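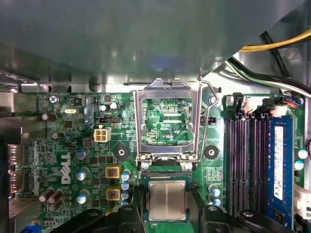
Can an older office desktop be given a faster processor at home or in a small workshop?
In many cases it can, provided that the new part uses the same socket, is recognised by the firmware of the board and draws no more power than the cooler was built to handle.

The Second Life of the Office Desktop

The refurbishing workshop at Drotumley receives its machines in pallets of 30, most of them retired from council offices and colleges in the Grendness area. They arrive dusty, complete and, for the greater part, in working order. In the past year 162 of them have been returned to use in libraries and family homes.

The programme, which is funded by the Vasilakis Trust, works to a simple policy. A desktop is opened, cleaned, tested and brought up to the best standard its board will allow. Memory and storage are dealt with first. The processor is left until last, and is changed only when a suitable one has been recovered from another machine.

It is the part of the work that calls for the most patience. On a Dell board with an LGA socket, such as those that pass regularly across the benches, the contacts are in the socket and the processor itself has flat pads on its underside. The retention lever is released and the metal load plate is raised upright, which leaves the contact area open. From that moment nothing should be allowed to fall or brush against it. A single bent contact can put a memory channel out of action, or prevent the machine from starting at all.

The processor is held by its edges and brought down level. It is not slid into position and it is not pressed. The notches in its sides must meet those of the socket, and the chip should then rest flat under its own weight. Only after this has been checked is the plate lowered and the lever drawn down. Some resistance in the lever is normal, and newcomers to the bench are often alarmed by it.

Access is a matter of some importance in these compact cases. Drive bays may overhang the board, and power leads are apt to drop across the work at the wrong moment. The workshop's written procedure asks that loose cables be tied back before the plate is lifted. Where a bay can be swung out or removed, this is done first -- a minute's work in most models.

Old thermal paste is cleaned from the heat spreader with a lint-free cloth and isopropyl alcohol of at least 90 per cent strength. Fresh paste is applied sparingly and the cooler is tightened in a diagonal order. Each machine then runs under load for 100 minutes, with temperatures recorded on a card that stays with the case until it leaves the building.

Not every machine repays the effort. Boards with damaged sockets are set aside for parts, and their memory modules and power supplies are tested and shelved by type. Metal cases are sent to the Clitov recycling yard each November.

Householders considering similar work are advised to consult the maker's list of supported processors before buying anything. Two chips may fit the same socket and yet only one of them will start the machine. A firmware update, where one is required, should be carried out while the original processor is still in place.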